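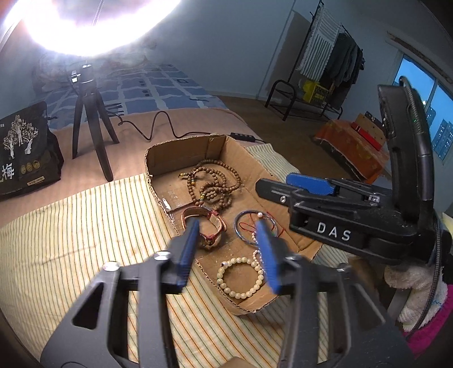

飞机都落地了，为什么还要在滑行道上停那么久？

多半是在等停机位。前一架飞机没推出去，或者推出去了但挡在机坪口，后面的就只能在外面排着，机长再急也没有用，廊桥又不会自己长出来一座。

这个问题是我姐夫在饭桌上问的，问的时候带着一种“你们这行是不是有什么事瞒着大家”的表情。我在机场干过几年站坪协调，早就不干了，但在亲戚眼里这个身份是终身制，凡是飞机晚点、行李变形、空姐没给第二杯可乐，都算在我头上。我在饭桌上答得很潦草，回家想想不甘心，写下来，下次直接甩链接。

先说“落地”这个词。旅客的落地是轮子碰到地，手机信号回来，有人已经站起来开行李架。塔台的落地是飞机脱离跑道，跑道可以给下一架用了。公司的落地又是另外一回事，要到停稳、挡好轮挡才算“到达”。所以你看航班软件上写着“提前十二分钟到达”，人却在滑行道上坐了二十分钟，两边都没撒谎，用的词典不同而已。

我那时候在一个不大的机场，旺季里机位表排得像春运的卧铺。机位表是前一天晚上排的，排得非常漂亮，每架飞机一根彩色横条，横条和横条之间留着空隙，看着就让人心情舒畅。到第二天早上七点，这张表基本上就只剩观赏价值了。

有一回我记得很清楚，是十二月，外面下着不大不小的冻雨。表上写着2号位早班走，走完了进一架从南边来的。早班那架客人上齐了，舱门关了，然后排队等除冰。除冰车就那么几台，要一架一架轮。它不走，2号位就空不出来；南边那架已经落了，带着一肚子想上厕所的人，停在滑行道上看着我们。我隔着玻璃都能感到那种目光。

那天跟我搭班的是Suryani Manurung，从雅加达调过来轮岗的，第一次见冻雨，兴奋了五分钟，然后就再也没有兴奋过。她问我，为什么不换个机位？我说好问题，然后把表推给她。

换机位听起来是把横条从这一行拖到那一行，鼠标一动的事。拖完之后是这样的：这架飞机翼展太大，旁边那个位子停着的要是也大，两个翅膀尖就凑得太近，不让放。那换个窄的。窄的机位在远端，没有廊桥，要摆渡车，摆渡车正在接另外一班。好，摆渡车等一等。可是行李传送的人已经在原来那个位子等着了，他们要开着拖车绕过去，绕的路上要穿一条滑行道，穿滑行道要等飞机过完。而轮椅旅客的升降车在机坪另一头充电。还有，客人原本是在楼上候机口等着登机的，现在要广播，让他们换到楼下去。你要是在候机楼里听过“我们抱歉地通知您，登机口变更”之后那一声集体的叹气，就知道我为什么不爱拖那根横条。

Suryani听完说，那就等着吧。我说，你已经学会了。

南边那架最后等了三十多分钟。机长中间呼叫过一次，语气很客气，客气得让人害怕。我们回答说“还要几分钟”。这句话在站坪上是一个文学性的表述。

很多人会问，那为什么不在天上就安排好，让它晚点再落？有时候也这么做，在起飞那头就压一压，让人在出发的登机口多坐一会儿。但天气这东西不看表，飞机已经在天上了，油一直在烧，能早点下来还是早点下来。在地上等不舒服，可到底是在地上，我个人对这种等法没有意见。坐在中间座位的人可能有。

还有一种更短的等，是最让人恼火的：飞机已经拐进机位了，廊桥就在窗外两步远，它停住不动了。这往往是在等地面引导的人，或者机位上有一台什么车停出了线。机型不同，停止线也不同，线外面才能放设备，红线以内有一样东西没挪走，飞机就不能进。我见过一架满员的飞机，为了一个轮挡等了四分钟。轮挡就是挡轮子的那个小块块，一只手能提起来。负责提它的人去另外一个机位提另外一个了。

后来机场上了一套调度系统，叫Pusten，据说能自动算机位冲突。供应商来做培训，派来一位Elżbieta Zawadzka，讲课非常清楚，幻灯片上的横条比我们自己的还要漂亮，而且会自己动。她演示了一个场景：某航班延误，系统在一秒钟之内重排了所有机位。台下鼓掌。然后我们的老班长举手，问除冰车它算了没有。她翻了翻笔记，说这个在下一个版本里。老班长点点头，把那张打印出来的表又折好，放回胸前口袋里。

说句公道话，Pusten后来挺好用的。它至少能在我出错之前先响一声，声音像微波炉。只是它每天早上七点前后会连着响，响得像有人在热一整桌剩菜，值班的人后来就都把音量调小了。下一个版本出来的时候我已经离职，听说除冰车算进去了，摆渡车还没有。

那么作为旅客能干点什么？能干的很少，我按没用的程度从低到高排一下。

转机别卡得太紧。软件卖给你的最短转机时间，是按一切正常算的，而你读到这里应该已经知道“一切正常”是前一天晚上的那张表。要是转机时间紧，上飞机的时候就跟乘务员说一声，落地以后再说就晚了，那时候她也只能陪你一起看窗户。

落地以后先坐着。滑行道上停着的飞机随时可能又动起来，动起来之前不会特意通知站在过道里抱着箱子的那位先生。我当年处理过一个开了行李架又碰上刹车的，箱子下来了，人没事，箱子里的一罐辣酱有事，那一排座椅后来换了套子。

早班机相对好一点，机位往往前一晚就空着或者停着过夜的飞机，还没来得及乱。越往下午，前面每一班晚的那几分钟都会攒到你这里。冬天早上要除冰，这一条作废。

至于给航空公司打电话投诉等机位，可以打，接电话的人会向您表示歉意，并且和您知道得一样少。

Suryani轮岗结束回去之前，我们在员工食堂吃了一顿告别饭，她说她最大的收获是学会了在电话里说“还要几分钟”而不脸红。她现在管的机场比我们那个大得多，一年四季没有冰，但是有雷暴，雷暴一来机坪上的人全都要撤进屋里，飞机就一架接一架在外面排着。她给我发过一张屏幕的照片，上面全是红色的横条，配了一句话：我想念除冰车。

我把这条给姐夫看，他看完问我，那行李转盘为什么总是最后一个才出他的箱子。

这个我得另外写一篇，先去吃饭了。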